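Plivham Soft Two-Finger Gripper: try it on your own counter before you buy

Home > Grippers and hands > Plivham > Soft Two-Finger

In stock at our Tidgate shop. Trial hire available. Last updated in February.

Thank you for stopping by this page, which has grown rather longer than the ones we normally write (sorry, we get carried away with this one!). The Plivham is the gripper we are asked about most by people who want an arm to work in a kitchen, and we have spent a good while comparing it with the Lotora Slim, which costs a little less and is the one most of our customers already own. Both bolt to the same wrist plate with 6 screws, both take their power through the wrist, and both will run from the Amoah controller without any extra boxes or adaptors.

We do our comparing on a proper kitchen counter, with bread in the drawer and fruit on a plate, and we would urge you to do the same if you have the room for it. A gripper that is a joy on a bare bench can turn into a terrible nuisance once there is a toaster standing between it and the thing you want picked up.

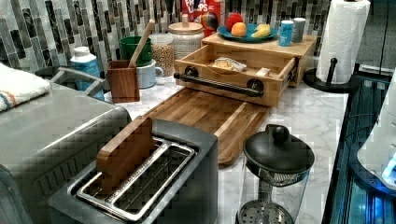
Reach is the first thing we look at, and it's where the two part company. The Lotora has a long, narrow body, and it will get down between tall things without brushing either of them. The Plivham is stubbier and has softer pads, so you have to plan your way in with more care, but once it is there it forgives you a great deal. Come at a round thing a little off centre and the pads give, and more often than not you still have hold of it when you lift. With the Lotora you need to be nearly square on, or it squirts away from you like soap in a bath.

Cardboard boxes are the hard one. A cereal box is wide, light and easily dented, and neither gripper likes taking one across its broad face. Sheena Urquhart, who runs our trials, sets the Plivham to its lowest grip, goes for the narrow edge and lets the pads settle before lifting. The fingers open wide enough for most family-size packets that way round, and the low setting is gentle enough that you can use the same box again the next day. 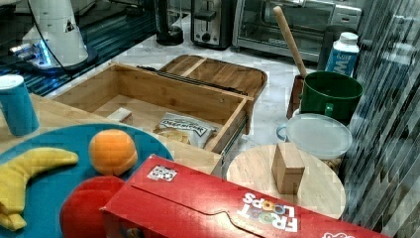 Derek Naylor wrote to say that he had both grippers side by side for a month and ended up keeping the Lotora, as most of his work is with jars and bottles and he found the soft pads picked up flour and needed wiping far too often. He did add that he missed the Plivham every time he had to move a bag of anything.

We think that's very fair, and the pads do need wiping. A damp cloth does it, and they pull off if you would sooner wash them at the sink. A spare pair comes in the box.

On cameras, we have tried the arm with one looking down from above and with one set lower, off to the side, and our advice is to begin with both if you can manage it. Steel and glass throw back a lot of light, and what is lost in the glare from one side is often plain from the other. Move your lamps before you start fiddling with the camera settings. It saves a whole afternoon.

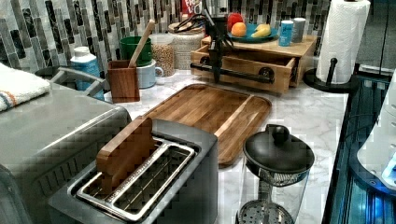
Can I fit the Plivham myself, or does it have to come back to the shop?
You can fit it at home with the hex key in the box. Allow 20 minutes the first time, and switch the arm off at the wall before you touch the wrist plug.

Do keep an eye on your cables as well. Leave a generous loop above the wrist so it can turn freely, and strap the rest along the arm. A cable pulled too tight will tug at the wrist near the end of its travel, and you'll blame the gripper for it (we did, for most of a morning).
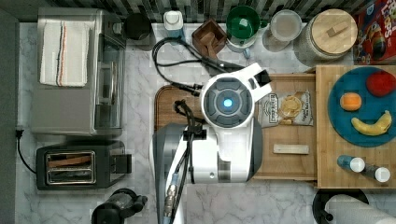 Salamatu Agbenyega asks whether the grip settings carry over when you swap from one gripper to the other, because hers went back to full strength and flattened a banana. They don't, I'm afraid. The Amoah keeps one set for each gripper, so choose the right name from the list after every swap.

What comes in the box
Gripper body with pads fitted
Spare pair of pads
6 screws and hex key
Wrist lead, 700 mm
Printed fitting guide

Trial hire is for 8 days, and the fee comes off the price if you decide to keep it. To book, ring the shop and ask for Augustina Opoku, or leave a message after five and she will ring you back the next morning.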